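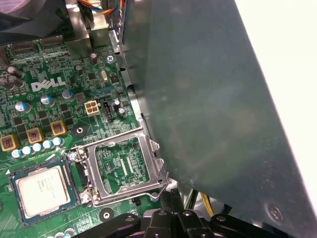 Dell board, socket open, processor out and to the left of it.

March, bench 2, started 10.40

Pulled the next one from the Bridmont batch. This is the office desktop that came in with "won't stay on" written on the job sheet and nothing else. Wallport sent it over with the rest of the lot and their sheet doesn't say who tested it or how.

Sheet number 57. Asset label on the case was half gone, last digits read 1,966 with the comma printed in, so I have put it in the log the same way.

Took the cooler off first. Paste had gone hard and the cooler needed a slow twist before it would let go. Cleaned the top of the processor with alcohol and lint-free wipes. The model text on the lid is faint but I could get it with the desk lamp held low. Wrote it on the bag, not on the chip.

Lever up, load plate back, processor lifted out by the edges. Went over the contacts in the socket with the loupe, row by row, starting at the lever corner. No bent ones that I could find. Would like a second pair of eyes on it before the plate goes down again. Trinidad Llorente is better at this than me and is in after lunch.

Capacitors: the five small ones with light blue tops, in the row beside the chokes, all look flat to me. Same for the bigger ones towards the Dell logo. No smell off the board. Nothing scorched around the coils either, so if it is a power fault it isn't an obvious one.

Four-pin power connector checked for browning inside the squares. Clean.

Supply was tested separately on the Fandberg tester before I started and passed on all rails. I don't fully trust that tester with nothing drawing current, so the supply goes back on the list for a proper load test.

To do
- T.L. to check the contacts
- load test on the supply
- new paste (the Bermúdez tube is nearly finished, order more than 5 this time)
- refit processor, one stick of memory, no drives, and leave it running on the bench
- if it drops out again, swap in the known good processor from the drawer and note the time it takes

Temperature limit for the bench run is 76, same as the last batch. Switch off by hand if it goes past that.

13.50. T.L. has been over the contacts and is happy with them. Wants the two screws on the left of the socket checked for tightness before the plate is closed. Refit after the tea break.

2 comments
0 shares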